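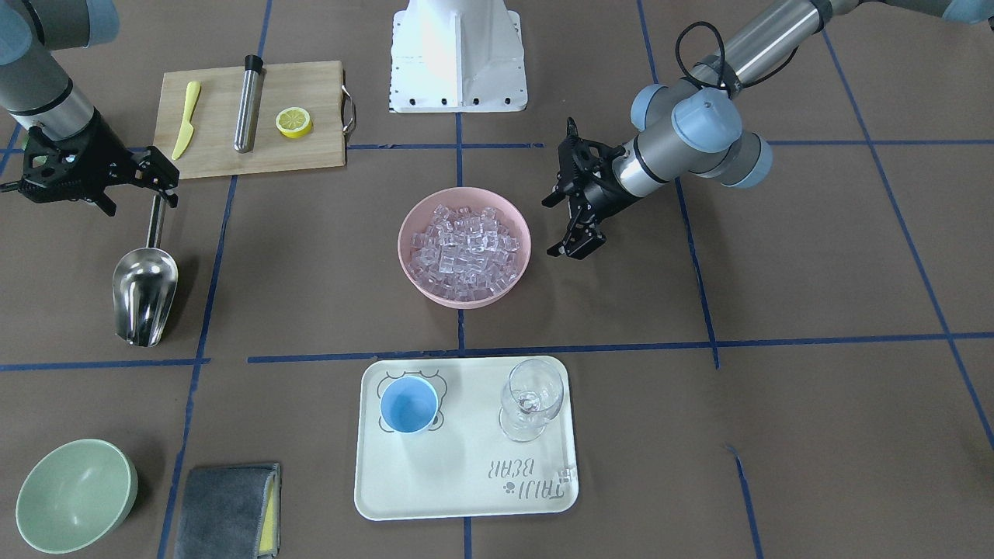
Chapter 4
Setting Up the Bar Station

I learned to lay out a bar station in September 1999, at a small hotel in Brendport, and I learned it badly. My first boss was a man called Radek Baláž, who could find anything on his counter with his eyes shut and assumed the rest of us could too. I couldn't. I kept the scoop wherever I'd last put it down, and the chopping board went wherever there was a gap. What finally sorted me out was a roll of tape. If you cover your practice table with brown paper and run strips of dark blue tape across it, you get a grid, and once there's a grid every item can have an address. The cutting board sits at the top, the metal ice scoop has its spot by the board's left-hand end, the pink bowl goes in the middle, and the white serving tray comes below the second line. You'll be using a table like that for most of this chapter, so get used to thinking in squares.

Now, I know what some of you are thinking, as I've heard it from every group I've taught at Onbridge. It feels a bit like being back at primary school, doesn't it? You came here to mix drinks and you've been handed a roll of tape. Stick with me for a few pages. A busy Saturday night is mostly reaching for things, and if you have to look for each one before you pick it up, you'll be a drink behind by eight o'clock and a whole round behind by nine.

When I talk about a station in this book, I mean the stretch of counter one person can work without moving their feet. You can lean a little and you can twist, but if you're taking a step to get the lemons then the lemons aren't on your station, they're on somebody else's. Most beginners make theirs far too wide. I certainly did. At the Brendport hotel I'd spread myself along the whole counter like a jumble sale, and Radek would come along behind me pushing everything back in with his forearm (he never said a word about it, he just pushed).

The first thing to settle is the board. Everything you cut will be cut there, and it needs clear space beside it so you can get a knife in and out without knocking anything. Next comes ice. Whatever you use to move it should have a resting place of its own, and that place should never be inside the ice itself. A scoop left buried has had hands on its handle all evening, and now the handle is in the drinks. Please don't do it, even in practice!

Bowls and trays take more thought than people expect. A bowl can be for fruit you've cut or for peelings on their way to the bin, and you need to decide which before you start and keep to it until you close. Trays are for going out. I like mine nearest to me, on the customer's side of nothing, where I can load it and lift it in one go. Skarphéðinn Hallgrímsson, who taught me after I moved to the Kassa in Prellby, liked his off to one side and we argued about it for 4 years. You may well end up agreeing with him. The layout matters less than having one and putting things back in it.

By the end of the chapter you should be able to set a station from memory, reset it after a rush, and hand it over to the next person so they can carry on without asking you where anything is. Handing over is the part most trainees skip, so I've given it a section to itself.

Before you read on, try this

Lay out your own practice table, tape and all, using whatever you've got in the kitchen. A mixing bowl and a tea tray will do nicely. Give each thing a square and write the layout on a bit of card. Then put the card in a drawer, clear the table completely and go and make a cup of tea. When you've finished the tea, set the table up again without looking at the card.

Check it against the card and note down what went astray. Bring your notes with you to section 4.1, where we start with the board and the knife.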